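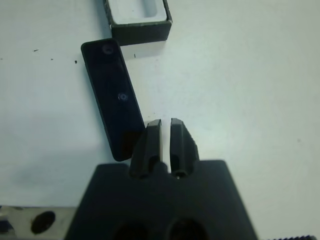 Fractions are where I quit, a student wrote on the first page of her notebook, and I've kept that line in my head through 8 years of teaching this course.

Chapter 3
Parts of a Whole

I used to feel the same way! My first math book (a fat old Clasora with 65 problems per section) threw common denominators at me before I'd even split a pizza. So we'll start slow, with halves and quarters, and get to the scary stuff on Monday. Grab a pencil and fold a sheet of paper in half, then in half again. How much of the page is each piece?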